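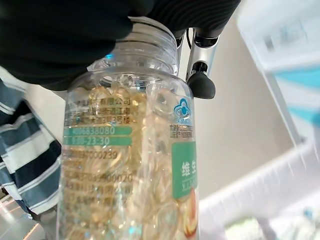 건강기능식품의 이해와 관리
제5주차 강의 자료: 연질캡슐 제품의 용기, 표시사항 및 보관

1. 학습 목표
본 차시에서는 연질캡슐 형태로 유통되는 보충제의 제형 특성을 이해하고, 용기와 표시면에서 확인하여야 할 사항을 학습한다. 수강생은 차시 종료 후 제품 한 점을 선정하여 표시사항 기록지를 작성할 수 있어야 한다. 제품의 효능 평가와 섭취 상담은 본 차시의 범위에 포함되지 않으며, 제9주차에서 별도로 다룬다.

2. 연질캡슐의 제형 특성
연질캡슐은 젤라틴 또는 식물성 기제에 글리세린 등의 가소제를 더한 피막으로 내용물을 감싼 제형이다. 내용물은 대체로 유상(油狀)이거나 기름에 분산된 현탁액이며, 비타민 A, D, E와 같은 지용성 성분에 널리 쓰인다. 피막이 투명한 경우 내용물의 색이 그대로 비쳐 옅은 황색에서 호박색까지 다양한 색조를 보인다. 따라서 색조만으로 성분이나 함량을 판단하여서는 안 된다.
피막은 열과 습기에 민감하다. 고온에서는 연화되어 캡슐끼리 달라붙기 쉽고, 지나치게 건조한 환경에서는 단단해지거나 균열이 생길 수 있다. 내용물이 새어 나온 캡슐은 주변 캡슐의 표면까지 오염시키므로 발견 즉시 해당 용기의 사용을 중지한다.

3. 용기의 구조
보충제 용기로는 불투명 플라스틱병, 갈색병, 투명 플라스틱병, 개별 압박포장(PTP) 등이 사용된다. 투명 용기는 개봉하지 않고도 내용물의 상태를 살필 수 있으나 빛을 차단하는 기능이 약하다. 투명병에 담긴 제품은 외부 상자를 버리지 말고 함께 보관할 것을 권장한다.
나사식 병목은 마개와 맞물려 밀폐를 유지하는 부분이다. 나사산에 이물이나 유분이 묻어 있으면 마개가 끝까지 잠기지 않을 수 있다. 마개를 분리한 채로 용기를 방치하지 않으며, 관찰 실습 중에도 기록이 끝나는 대로 마개를 닫는다.

4. 표시사항의 판독
첨부 사진의 제품과 같이 중국어로 표시된 용기에서는 다음 용어를 우선 확인한다.
有限公司: 유한공사. 회사 명칭의 끝에 붙는 표현이다. 제조업체인지 판매업체인지는 앞에 놓인 항목명을 함께 읽어야 알 수 있다.
3号楼: 3호동. 주소의 일부로, 건물 번호를 나타낸다.
维生素: 비타민. 뒤에 이어지는 로마자로 종류를 구분한다.
生产日期: 제조일자.
保质期: 품질유지기간. 제조일자로부터의 기간으로 적는 경우가 많으므로 만료일은 직접 계산한다.
净含量: 순함량.
贮藏方法: 보관 방법.
사진에서는 업체명의 끝부분, 주소 일부, 전화번호로 표시된 400638080, 종료 시각이 23:30인 운영 시간 등을 읽을 수 있다. 곡면에 인쇄된 문자는 한 방향에서 모두 판독되지 않는다. 일부만 보이는 숫자열은 허가번호나 제품 표준번호로 단정하지 말고, 기록지에 “일부 판독”으로 적는다. 표시면의 그림은 성분의 근거로 삼지 않는다.

5. 보관 및 취급 원칙
제품별 표시사항에 정한 보관 조건을 우선 적용한다. 별도의 조건이 없는 경우에는 직사광선을 피하여 서늘하고 건조한 곳에 둔다. 욕실 선반과 조리기구 주변은 보관 장소로 적합하지 않다.
캡슐은 마른 손 또는 깨끗한 도구로 꺼낸다. 한번 꺼낸 캡슐은 원래 용기에 다시 넣지 않는다. 서로 다른 제품을 한 용기에 섞어 담거나 표시가 없는 용기에 옮겨 담는 행위는 금한다.

6. 실습 과제
표시사항 기록지에는 제품명, 업체명, 제형, 순함량, 제조일자, 품질유지기간, 보관 방법을 원문과 번역문으로 나란히 적는다. 이어서 용기의 재질과 투명도, 병목의 형태, 캡슐의 색과 외관을 200자 이내로 서술한다. 확인하지 못한 항목은 빈칸으로 두지 말고 “확인 불가”로 표기한다.
과제는 4월 4일 토요일까지 강의 게시판에 제출한다. 배점은 14점이며, 추정한 내용을 확인된 사실로 기재한 경우에는 해당 항목을 감점한다.

7. 다음 차시 준비
제6주차에서는 분말 및 정제의 포장과 방습제를 다룬다. 수강생은 교재 138쪽의 표를 미리 읽고 참석하기 바란다.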